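How to Make a Big Jar of Napa Cabbage Kimchi at Home

I put off making kimchi for years. I figured it took a special crock, a cellar and a grandmother, and I had none of those. Then one November I ended up with more cabbage than my fridge could hold, and I just went for it. The first jar was too salty. The next one was so good that my neighbor started leaving empty jars on my porch, which I took as a hint!

So what follows is the way I do it now. It makes enough to fill a half-gallon jar, with maybe a little extra to eat fresh while you clean up.

What you'll need

2 medium napa cabbages
1/2 cup coarse sea salt (not iodized table salt, please)
4 green onions, cut into short pieces
1 small daikon, cut into matchsticks
6 cloves garlic
A thumb of ginger, peeled
1/2 cup Korean red pepper flakes
3 tablespoons fish sauce
1 tablespoon sugar
1 tablespoon sweet rice flour and 1/2 cup water, for the paste

You'll also want your biggest bowl, a pair of kitchen gloves and a clean jar with a lid.

Step 1: Shop for the cabbage first

Everything else on the list will keep, so let the cabbage decide whether it's a kimchi week. Pick each one up. You want it heavy for its size and tight when you squeeze it, with crisp tops and no slimy spots down by the root. A few dark specks on the white part are fine, I use those all the time.

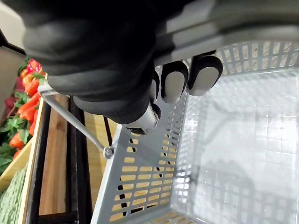 I go early, before 9 in the morning if I can manage it, and I buy the cabbage and the onions on the same trip. The pepper flakes I get in a big bag and keep in the freezer, where they hold their color for months. If the label says "gochugaru," you're good. Regular crushed red pepper from the pizza shelf is a lot hotter and full of seeds, and I don't recommend it (I tried it once, and my husband still brings it up).

For green onions, look for firm white ends and tops that stand up a bit. Skinny ones are sweeter. If the roots are still on, leave them on until you're ready to cook and stand the bunch in a glass of water.

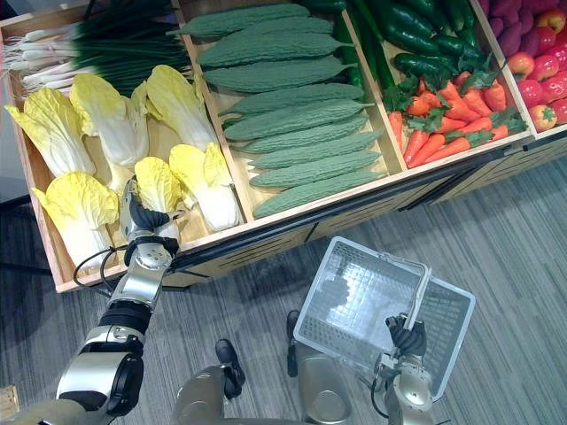
Step 2: Salt and wait

Cut each cabbage into quarters the long way, trim out the core, and chop the quarters into bite-size pieces. Toss them in the bowl with the salt and really get your hands in there. Add just enough cold water to come halfway up, set a plate on top, and let it sit for 2 hours. Flip everything over every 20 minutes or so if you remember. I usually don't, and it comes out okay.

It's ready when a thick white piece bends without snapping. Rinse it three times in cold water, then taste a piece. It should be salty like a good pickle. If it makes you wince, rinse it again. Leave it in a colander while you do the rest.

Step 3: Make the paste

Whisk the rice flour and water in a small pan over medium heat until it bubbles and thickens up, then stir in the sugar and let it cool. Put the garlic, ginger and fish sauce in the blender and whiz until smooth. Scrape that into the cooled pan, add the pepper flakes and stir. It'll look like thick red mud. Perfect!

Step 4: Mix and pack

Gloves on. Squeeze the cabbage gently, put it back in the dry bowl with the daikon and green onions, and rub the paste through until every piece is red. Pack it into the jar a handful at a time, pressing down hard to get the air out. Leave two inches of space at the top — it will bubble up, and it stains.

Set the lid on loosely, put the jar on a plate, and leave it out of the sun at cool room temperature. Press it down with a clean spoon once a day. I start tasting on day two, and most of mine go into the fridge by day four, when it's a little fizzy and sour.
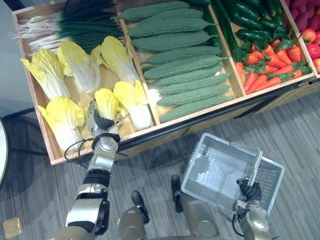 By Drahomíra Halás
Filed under: Pickles & Ferments | 1,567 views

A few things people have asked me

Can I skip the fish sauce? Sure. Use soy sauce, plus a small piece of dried kelp simmered in the water for the paste.

How long does it keep? Mine has never made it past a couple of months. When it gets really sour, fry it up with leftover rice and put an egg on top.

My jar isn't bubbling, is it ruined? Probably not. A chilly kitchen slows it way down, so give it another day or two. Fuzzy mold is a different story, and if you see any, throw the whole jar out and start over.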